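From: Kirsty Costigan
Subject: Re: Dullora, corner rule and grid size

> I tried three of the small Dullora grids over lunch. Two went fine
> and the other one I can't finish. I have a path from the bottom left
> square that turns at a marked cell and then seems to need to touch
> itself diagonally. Is that allowed? The sheet says "paths may not
> touch" and I read that as sides only, but then I get more than one
> answer. Also, what counts as a turn if the path doubles back?
> And are you still planning the big one for the August set?
> Gökçe

Gökçe,

Diagonal touching is not allowed. The sheet should have said "may not touch, even at a corner" and I left out the last part when I shortened the rules to fit under the grid. With the full rule the puzzle has one answer. I have checked it by hand and Darnar ran it through his solver.

If you want to pick it up where you stopped, look at the 5 in the right column. Its path has to leave upward, which blocks the cell next to the marked one, and the rest of that corner follows. I won't say more in case others on the list are still working on it.

On your last question, yes, the big one is still going ahead. It is 16 by 16, so 256 cells, and at the moment the paths cover 171 of them. The rest stay blank. I would like to get rid of two of the givens along the top row, but each time I take one out a second answer shows up near the middle. It may have to stay as it is. I don't mind a given that does nothing for the first half of the solve, but I know some people on the Plukville team mark a puzzle down for it.

Names: I had called the type "Bent Paths" in my notes and somebody pointed out that there is already a loop puzzle with nearly the same name. Dullora it is, unless anyone has a strong objection before the set goes out.

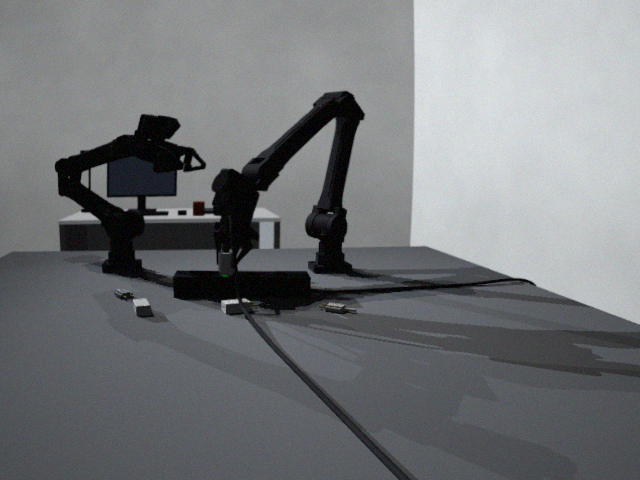

A turn in Dullora is any marked cell where the path changes direction, and doubling back counts as a turn like any other. The number at the start tells you how many turns the path makes before it ends. It does not tell you how long the straight parts are, and that is where most of my testers went wrong. Take the arm on the left as a path: start at the base, go up the column to the shoulder, up and left to the elbow, and then back across to the right. The shoulder and the elbow are both turns, even though the last stretch heads back the way it came. On the grid we only have right angles, so the slanted part would be a plain run to the left, and the stretch after the elbow would have to sit at least two rows higher to keep clear of it.

I'll send the corrected sheet to the list tonight — same grids, only the rule text changes. If you already printed the old one, just add the words "even at a corner" by hand.

One thing I would still like opinions on is whether a path may start and end in marked cells without those counting as turns. I have assumed yes in all the small grids. In the big one it comes up only once, near the bottom edge.

Kirsty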